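Looking after the gripper on the Daza cell
Project report, Josué Camargo and Jasmina Stan

Our task for the term was to take over the Daza cell from the previous group and write down how it should be set up and kept running. The arm picks up bar and kitchen items from a table. When we got it, the two fingers no longer met squarely when closed, and the fault log from Pellitz (the lab's name for the control PC) had 26 entries for "grip not reached".

We started with the finger mounts. One screw turned freely by hand. We took both fingers off, cleaned the seats with a dry cloth and put them back with the alignment block between the tips. The screws were tightened a little at a time, left and right in turn. Jasmina then ran 200 open and close cycles with nothing in the grip and checked the tips again. They had stayed in line.
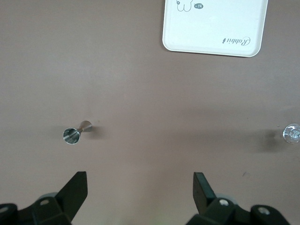 The wrist camera needed checking next, as the fingers had been off and the mask that hides them from the detector was out of date. We opened the gripper wide and drew a new mask over the black fingers and the housing below them. The old one left a strip along the left finger uncovered. Shadows gave more trouble. The steel jigger throws a soft one to its right, and the patch beside the glass is darker and wider, so at the first threshold the detector marked it as an object. We raised the threshold by 20 and it was ignored — the white tray was still found.

Calibration took about an hour with the printed board. Florham, the older of the two scripts, kept stopping on the third pose, so we used Zasta for the final values.

The housing screws should be checked by hand every week and the fingers realigned after 2,000 cycles. We did not have time to look at the wear on the rollers. The next group starts in January and should do that first. The alignment block is in the top drawer under the bench.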